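Gripper comparison, simulation phase: progress report to the Manska fund

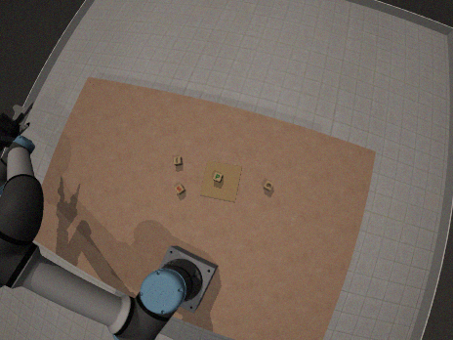 Page last changed: Thursday, 4:40 p.m.

We are happy to report that the simulation phase is running well, and that July gave us far more data than we had planned for! The task is still the letter-block one from our proposal: pick up a named cube and set it on the yellow square. The rendered view shows our virtual bench with the two-finger gripper out to the side and the "P" cube on the square.

What we ran

We compared three setups on the same arm model: the Moltero two-finger gripper, the Drudex gripper with its softer pads, and the Moltero again with the Stelmakh controller in place of our own. All together that came to 3,704 trials. Every setup got the same list of starting layouts, so a hard layout was hard for everyone.

What we found

The Drudex did best on cubes that start out turned at an angle to the fingers. The soft pads let a cube swing into line as the grip closes, and it is a real pleasure to watch. The plain Moltero setup was quicker on cubes that sit square to it, but it tended to push the turned ones away before it had hold of them.

The Stelmakh controller surprised us. We expected smoother motion and little else, and we got noticeably better placing too – the arm slows earlier on the way down, and the cubes land closer to the middle of the square. We would like to try it with the Drudex next.

Of the full set, 1,643 trials used the new overhead camera position. Letters are still a weak point from up there. A cube lying diagonally can be read as the wrong letter, and "C" and "O" get mixed up more than any other pair. We threw out 209 trials where the wrong cube was asked for because of a mistake in our own task list. That list has been fixed and the affected layouts are being run again.

Shadows

The arm throws strong shadows across the brown mat, and the camera software sometimes took the edge of one for the edge of a cube. Softer lighting would hide the problem, but the real bench has a bright lamp over it, so we are keeping the shadows in and training with them.

Money and time

Spending is on plan. Computing cost a little less than we set aside, and we ask to move the difference to spare finger pads for the bench tests.

Next steps

– Run the Drudex with the Stelmakh controller
– Finish the repeated layouts
– Add a second camera, low and to the side, for reading letters
– Start moving the best setup over to the real arm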